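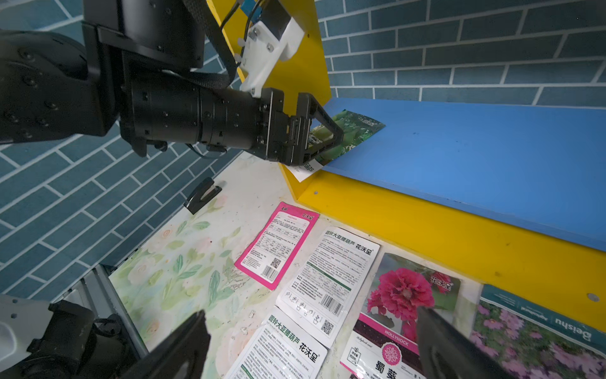 Home Courses Calendar Fees About Us Contact

About Jullstead School of Bookkeeping

Jullstead teaches bookkeeping and payroll to adults who work during the day. Most of our students run the office side of a small business or want to move into that kind of job. Classes meet in the evening, and there is a daytime section for people on shift work.

Charito Mercado started the school after many years keeping the books for a furniture importer. She still teaches the opening course, which covers ledgers, receipts, bank reconciliation and closing the month. Chiến Trình joined to set up the payroll program and now runs it. He also handles transfer questions from students who have taken accounting classes elsewhere.

The full certificate takes 30 weeks. Students may take the first half alone and come back for the rest within 2 years without repeating anything. No section has more than 27 students. When a section fills up we keep a waiting list and call people in the order they signed up.

Coursework is done on paper for the first month, then on a computer. Bring a calculator with a printed tape if you have one. The school has several to lend, but they have to stay in the building.

We moved to the second floor of the Igwe Building in December. The entrance is on the side street, next to the loading dock, and the elevator is past the mailboxes. Parking in the rear lot is free after business hours. Students in the daytime section should use the street meters.

The office can send a transcript to an employer if you ask in writing. Former students may sit in on the year-end tax form class at no charge, as long as there is a seat.

Related pages
Certificate Requirements
Payroll Program
Tuition and Payment Plans
Directions to the Igwe Building
Transcript Request Form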